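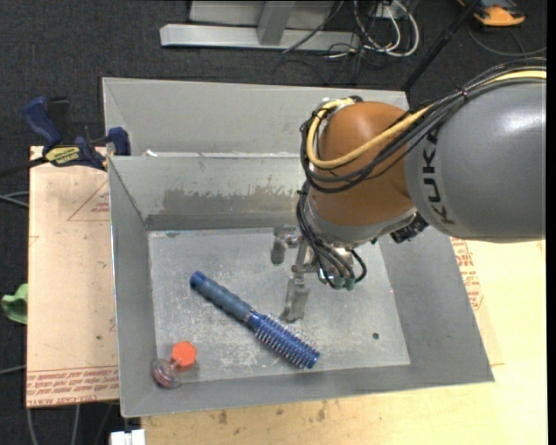

Figure 1. KUKA arm over the front bin with two items in it, a round hairbrush and a small clear object with an orange cap.

Tuning grasp candidate filtering for bin picking in Grevonell

This page covers the filter stage of the Grevonell planner: the steps between raw grasp candidates and the one pose sent to the arm. It assumes the camera is calibrated and the planner node already receives a depth image. If it does not, finish the Pretalano calibration guide first.

Step 1. Define the bin as collision geometry

Model each bin as five planes: four walls and a floor. Do not use a box primitive. The walls in our bins slope inward, and a vertical-wall model reports free space where there is metal. Measure at the rim and again at the floor, and enter both sets of values in bin.yaml.

If a second bin stands behind the first, model it as well. Add clamps and anything else that rises above the rim as padded boxes. The clamp at the left of Figure 1 needs its own box, including the handle.

Step 2. Mask the depth image

Crop to the inner rim, then subtract the floor plane. Bare metal returns noisy depth, and scuffed areas behave differently from smooth ones. Set floor_margin to 5 mm and raise it only if the floor produces clusters when the bin is empty.

Clear objects lose points at this stage. For an item like the one with the orange cap, depth may return the cap and little else. Turn on color_fallback, which segments in the color image and fills the missing region with a plane fitted to its border.

Step 3. Generate and cut candidates

Sample 300 candidates per cycle. Fix the random seed while tuning (we use 711) so that two runs on the same depth image can be compared. Apply the filters in this order:

1. Reach. Drop poses with no inverse kinematics solution.
2. Finger clearance. Sweep both fingers from the pregrasp pose to the grasp pose against the bin planes.
3. Wrist and cable clearance. Use the inflated wrist model. The cables along the gripper are wider than the bare CAD and move with joint six.
4. Width. Drop poses wider than the gripper opening.

The order matters for run time only. The surviving set is the same.

Step 4. Score what remains

For long items, weight the distance to the center of mass above surface flatness. Bristles give a scattered surface normal, and the default weights rank them low. On a hairbrush this usually moves the best pose to the handle.

For items near a wall, allow approach angles up to 23 degrees from vertical, tilted away from the wall.

Step 5. Check against a log

Record a cycle with the Tritano logger and replay it with the arm disabled. The replay prints the number of candidates left after each filter. If the count reaches zero at filter 2, check the wall slopes in bin.yaml. If it reaches zero at filter 3, check the wrist padding.

Known issue: after a bin is shifted under the clamp, the planes are not updated. Rerun the rim detection before the next cycle.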